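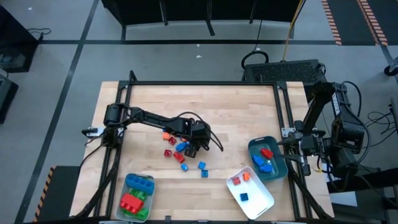 Laurinda Arruda reckons you should never sort toy blocks by colour, and she says it the way other people mention that they don't lend money to family. Size first, she insists, then shape, and colour only if it's raining and the children have been taken somewhere else.

I went to her for advice because I had reached the stage of parenthood where the floor is a rumour. Our blocks came from a shop in Seixas, 115 of them in a cloth bag with a drawstring that lasted until January. Since then they have lived in a salad bowl, two boots and, for one bad week, the toaster.

The bins were my idea. Three plastic ones, open at the top, set out on the table so that tidying could be done standing up, like civilised people. A butcher-block top is a good surface for it, pale enough that a dark red cube shows up before your elbow finds it. Blue is the trouble. There is always more blue than you remember buying, and it comes in at least two shades, which my daughter regards as separate countries.

Arruda's method has rules. You tip out a small heap, never the lot. You deal with the long pieces before the cubes — they bridge over everything else and make a half-full bin look finished. An orange block goes wherever it likes, apparently, and I didn't press her on it.

Nuno Moreira, who has three boys, thinks all of this is vanity. One bin, he says, and a lid. He paid Homora 204 euros for a storage bench and now keeps his blocks behind it.

I have tried both. With one bin we were done before the kettle boiled, and then spent the next morning digging for a particular small blue square, tipping everything back out to get it. With three we took most of an evening and had a row over a teal bin and what it was for. I said long ones. I was told it was for horses.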